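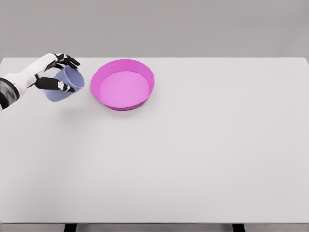
Caring for kitchen worktops, sinks and cupboard doors

Guidance for residents of Hollesine homes

This page sets out how the surfaces in your kitchen should be looked after during the tenancy. It applies to all 764 homes managed by Hollesine, including those refitted under the Closutum programme. Residents whose kitchens were installed by a previous landlord should read the section on older worktops before using any cleaning product.

Everyday cleaning

Wipe worktops after each use with a soft cloth, warm water and a small amount of washing-up liquid. Rinse the cloth and go over the surface a second time, then dry it with a clean tea towel. Residue left by washing-up liquid dulls a matt finish more quickly than cooking does.

Scouring powders, wire wool and the green side of a washing-up sponge must not be used on laminate, acrylic or painted surfaces. Scratches caused in this way cannot be polished out and are not treated as fair wear and tear.

Tea, coffee, turmeric and beetroot

Fresh marks will normally lift with warm soapy water. For marks that have dried, mix bicarbonate of soda with water to a soft paste, spread it over the stain and leave it for 10 minutes. Wipe away gently with a damp cloth. The treatment may be repeated once. Turmeric often leaves a faint yellow shadow on pale laminate, which usually fades over several weeks in daylight.

Bleach should not be left standing on any worktop. Where it has been spilt, rinse at once with plenty of cold water.

Heat

Pans, oven trays and slow cookers must stand on a trivet or a wooden board. Laminate may blister under a hot pan, and the damage spreads outwards from the edge of the blister as moisture gets in. Kettles and toasters should be pulled forward from beneath the wall cupboards before they are switched on, as steam softens the glue that holds the cupboard edging in place.

Joints and edges

Water standing on a worktop joint is the most common cause of swelling. Nearly all of the worktops replaced last year had failed at the joint beside the sink. Dry this area last thing at night and do not leave a draining rack across it.

If the sealant behind the sink has turned black, clean it with an ordinary mould spray, following the instructions on the bottle, and keep the window open while doing so. If it has come away from the wall or the worktop, report it as a repair. Residents are asked not to apply new sealant over old.

Sinks and taps

Stainless steel sinks should be rinsed and dried after use. In hard water areas, limescale around the base of the tap may be removed with kitchen paper soaked in white vinegar, wrapped around the fitting for half an hour and then rinsed off. Vinegar should be kept away from natural stone. Coloured or plated taps should be cleaned with soapy water only.

Cupboard doors and handles

Gloss doors show finger marks and should be cleaned with a barely damp microfibre cloth, working from top to bottom. Matt doors need more water and less rubbing. Grease above the hob may be softened with a warm, wrung-out cloth held against the door for a minute.

Door hinges may be adjusted with a crosshead screwdriver. The screw nearest the door moves it from side to side, and a quarter turn is generally enough. Where a hinge has pulled out of the cupboard side, please do not refix it with longer screws.

Older worktops

Kitchens in Flernar Court and the upper floors of Galli House have oiled timber worktops. These should be oiled every 4 months, or sooner if drops of water no longer sit on the surface. Apply a thin coat along the grain, wait 20 minutes and wipe off the excess. Cloths used for oiling can catch fire of their own accord and must be soaked in water and laid out flat outdoors to dry before they are thrown away.

Reporting damage

Burns, swelling, lifted edging and leaks beneath the sink should be reported to the repairs desk, quoting code 41 for kitchen surfaces. A leak that cannot be contained with a bowl should be reported by telephone at any hour. The stopcock is under the sink in most homes and should be turned clockwise to close.

Page last reviewed: March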